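Home News Projects Reports Contact

The Trasard Songbook: progress report to the Jolta Fund, second period

Prepared by Océane Pelletier, project lead

Dear all at Jolta,

I've been looking forward to writing this one! The first report was mostly plans and a worried paragraph on copyright. Now we have songs, a lot of them, and some that I had never heard in my life despite growing up four streets from the harbour in Iledard. The archive room is ours until the end of the project and the tall storage went in before March, so we have somewhere to put things. 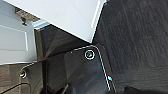
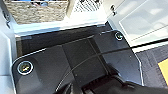
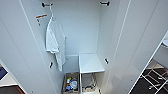
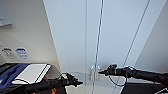
The third picture looks down into the tall white unit with both doors open.

Where we are with the recordings

We now hold 413 recordings, from full ballads down to scraps of a chorus that somebody's aunt used to hum while gutting fish. The target for this stage was smaller, and we passed it on a Wednesday afternoon when a family from the upper Shen valley came in with a shoebox of cassettes. Most of those tapes played perfectly well. Two had stretched and one had a radio programme about tractors recorded over the first side, but the second side has a wedding party on it, and the party sings a nine-verse version of "The Salt Cart" where every printed source stops at five. I have listened to it more often than I should admit in a funding report.

Tape transfer is slower than we budgeted for. Each cassette has to run in real time, and the older ones need cleaning and sometimes a new shell. We are keeping pace by having a machine going while other work happens in the room, and I think we will clear the backlog before the autumn sessions start.

The new recordings made in people's homes have gone beautifully. Singers are more relaxed in their own kitchens, and they remember more. You do get kettles. We did try asking for the kettle to stay off, and gave that up after the second visit, when the conversation round the tea produced three songs that the formal session hadn't.

Transcription and the two spellings

You asked last time how we would handle the dialect words. The short version is that we are printing both: the line as sung, spelled as closely as we can manage, and beneath it the standard spelling in smaller type. Our first test readers were split by age. Older readers wanted the sung spelling only and found the second line fussy. The younger ones, including some who sing these songs every summer, needed the second line to find out what they had been singing. (One chorus that generations of schoolchildren have sung as nonsense is a perfectly sensible instruction on mending nets.)

The word list has grown into something bigger than an appendix. It has roughly 3000 entries, many with a note of which side of the river they come from, because the Shen really does divide the vocabulary. East of it you have one word for drizzle. West of it there are six, and people will argue with you over the difference between the fourth and the fifth. I would love to publish the list separately at the end, and I'll send a costed note on that if you are open to it.

The tunes are being written out by hand first and checked against the recording by a second person. We had hoped to use software for the first pass. It coped with the dances, which have a steady beat, but the slow songs defeated it completely: the singers stretch a line as they please and it kept giving us bars of seven and a half.

School sessions

These have been the happiest part of the whole period. We ran sessions in both Iledard primaries and in the valley school, each over four weeks, with a singer visiting in the first and last week. Children learned two songs and then went home to ask for a third. The asking is where the surprises came from. A boy of eight brought in a counting rhyme from his great-grandmother that we had only as a title in a notebook, with no words and no tune, and he sang it to us in the corridor with his coat on.

The valley school has asked to carry on without us, using the song sheets, and has already worked "The Salt Cart" into its end-of-term concert. All nine verses. Bring a cushion.

What has been harder

Permissions. Some singers are gone and their families are spread out, and we do not put anything online without a signed form from somebody who can give it. A fair share of the recordings are therefore open to visitors in the archive room only, for now. We have reworded the form so that it fits on one page and separates "you may listen" from "you may print", which people find much easier to agree to.

We also lost time on the book's size. The first layout was lovely and would not stay open on a music stand. The new one is wider, lies flatter and costs a little more in paper.

Money

Spending is close to plan. Travel is under, mainly thanks to people sharing cars up the valley. Tape repair is over. We would like to move 2000 from the travel line to the repair line, which leaves the total unchanged, and need your written agreement before doing it. The print quote for 2000 copies has been held by the printer until the end of the summer. I've attached it with the ledger pages.

Next period

- finish the cassette transfers and put safety copies in a second building
- settle the running order of the book (harbour songs first, or the seasons? opinions welcome)
- two open singing evenings, one at the quay and one up at Trasard mill, which gave the project its name and has a very good echo
- send the first proofs to every singer who is in the book, in large print where they have asked for it
- return all borrowed tapes and notebooks to their owners, with a copy of the digital files

The singing evening at the mill starts at seven, and there are seats saved for anyone from Jolta who fancies the drive. You don't need to know the words.

With warm thanks,
Océane

12 shares 3 comments

Previous report Next report Back to Projects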